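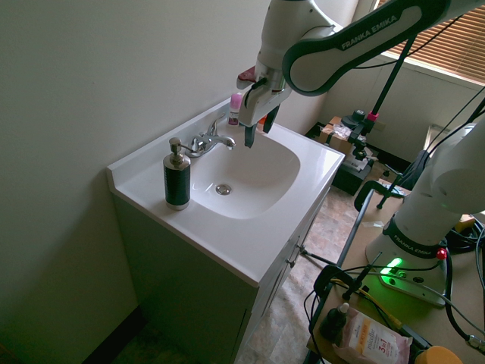
4.2 Clearance and reset rules for fixture tasks

Written procedures for shared manipulation benches tend to cover the arm and say little about the fixture it works on. The Sastel protocol treats both as one cell. Before an episode is recorded, the operator checks the reach of the arm against every fixed part of the fixture, and the check is repeated if either one is moved. In Figure 3 the fixture is a bathroom vanity and the gripper is over the back of the basin, close to the faucet. We class this as a near-contact pose. The spout and the lever handle are both entered as keep-out volumes, with a margin of 2 cm on all sides. The backsplash is entered as a plane.

Figure 3. Vanity fixture with the arm mounted on the adjoining table.

Loose items are handled separately. Anything on the countertop, such as the soap dispenser at the left, is either listed in the task sheet or removed. Listed items go back to their marked positions between episodes. Items on the table that holds the arm base are not part of the task and do not need to be reset, but they must stay outside the swept area of the lower joints. Cables follow the same rule.

The operator reads the status light on the base before reaching into the cell and again before leaving it. Ikonen and Hinds proposed a spoken callout at both points. We tried this at the Trirnitz site and kept it for two-person sessions only, as single operators stopped doing it after a few days.

Across the two sites we logged 1229 episodes under these rules. Of these, 110 were stopped early by the operator, and 91 of the stops were traced to a fixture or item that had shifted since the last check. Most of the shifts were small, some 5 mm or less. The remaining stops had mixed causes and are listed in Appendix B. Longo reviewed the stop codes without access to the operator notes.

Filed under: Robotics, Lab Safety & Standards
2 comments | Share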